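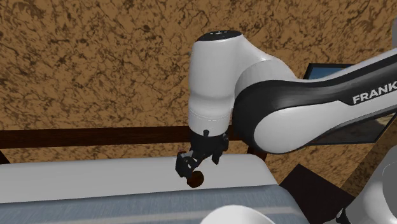 Pick-and-Place Trials: Frequently Asked Questions

These answers apply to all simulated trials submitted to Pravik under the Iston rules of good practice. Last revised January 6, 2019.

Which tasks are covered?
Any task in which an arm moves one small object to a marked container. Household settings, including bedrooms, are accepted.

How many trials must be submitted?
Each entry requires 300 trials - 80 of them with a changed starting position for the object.
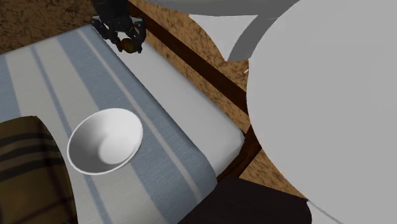

Source: Pravik simulation archive

Must the container be empty at the start?
Yes. The bowl must hold nothing when the trial begins, and the gripper must carry the object clear of the rim.
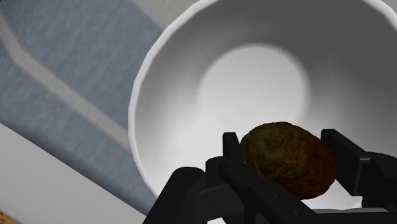 When is a trial counted as complete?
A trial is complete when the object is at rest in the container and the gripper has fully released it.

May failed trials be removed?
No. Failed trials remain in the record and are marked as such.

Who handles questions about a result?
Please write to Oriana Bravo, Rules Office, quoting the entry number. Requests received after December are held for the next review.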